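Hrvoje Ionescu keeps a printed copy of the Winasau guidance on his desk, and he has written "says who?" in the margin in four places. He checks simulated test results for Zastura, which means he spends his days reading claims that a robot arm did something 714 times out of 1447 and deciding what, if anything, that tells a buyer.

Not much, in his view. "People see a rule with a number in it and they relax," he says. "The guidance asks for 30 scene layouts per task. Why 30? I asked. I got a very polite email back that didn't answer."

His main complaint is with what the rules leave open. A layout counts as new if the objects in it have been moved. Nothing is said about whether the objects make any sense together, or whether the arm has to cope with things it has no business touching.

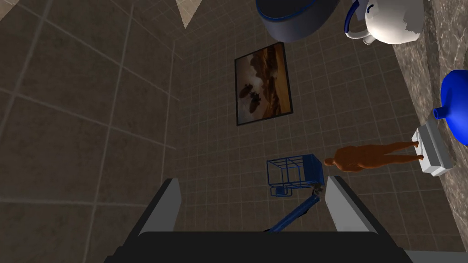 Page last changed: March

I ask about a simulated view with a toy boom lift framed between the gripper's two fingers, a figurine lying horizontally nearby, and crockery along a granite counter. Does clutter like that make for a fairer test?

"It can. Or it's decoration. You have a painting on the wall, hung a bit crooked. Fine. Did anybody run it with the painting straight? With no painting? If they didn't, don't tell me the painting is there for robustness."

He is no kinder about the lift's basket, an open cage of thin bars. "Thin parts are where I want to see the contact settings. Write them down. The guidance says 'should be recorded.' Should! I'd have 'must,' and I'd have it on page one."

Zorica Begović, who helped draft the text, doesn't accept all of this. She points out that the earlier version, known as Camacho, had no minimum at all, and some labs reported on a single layout. "Hrvoje wants a perfect document," she told me by phone. "We wanted one that people would sign."

Ionescu has heard that before. He signed too, he admits, and he would like failed runs published in full next time, even if there are 3000 of them. Would anyone read them?

"I would," he says. "I'd start with the ones somebody labeled 'other.'"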